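I finished a draft! Sixteen scenes, three of them new since March, and an ending I don't hate. The play is called Clamo and it's set over one night in a ferry waiting room, where two sisters are stuck with their father's piano and no way to get it across.

We read it out loud last night in Morag Lennox's living room and I'm still buzzing. If you write for the stage and you've never heard your draft read cold by people who haven't seen it, please try it this week. I had a speech in scene five that I'd polished for months, a whole page about the tide, and it died in the air. Then a throwaway line about a parking ticket got such a laugh that we had to stop and go back.

Morag read the older sister, Urquhart (everyone in the play goes by last names, long story), and she found a meanness in her that I didn't know I'd written. I love it. I went home and cut 1,060 words, nearly all of them Urquhart explaining how she feels. She doesn't need to — she has the piano to kick.

Still to fix: the phone call in scene nine, which everyone agreed goes on forever, and the ferryman, who has a great entrance and then just stands there. Morag thinks he should leave and come back. I think he might be singing offstage the whole time, but that could be the late night talking.

Next up is a proper reading at the Hurora, upstairs, with five actors and music stands and everything. No date yet. I'm also sending the first ten pages to the Grallier new play night, so I have to write one of those awful one-paragraph summaries. 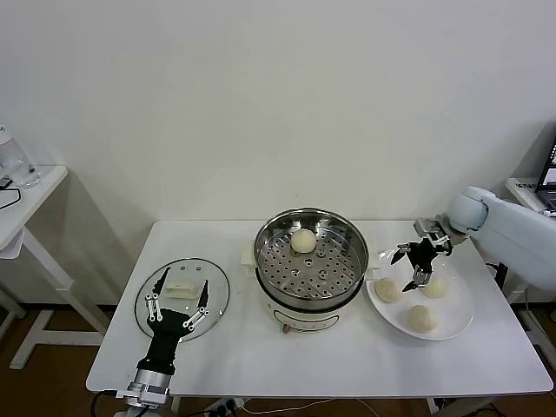 My first try at the summary ran a page and a half and gave away the ending twice, so tonight I'm starting over with just the sisters and the piano. If you've got one of yours that worked, put it in the comments, I'd love to read it!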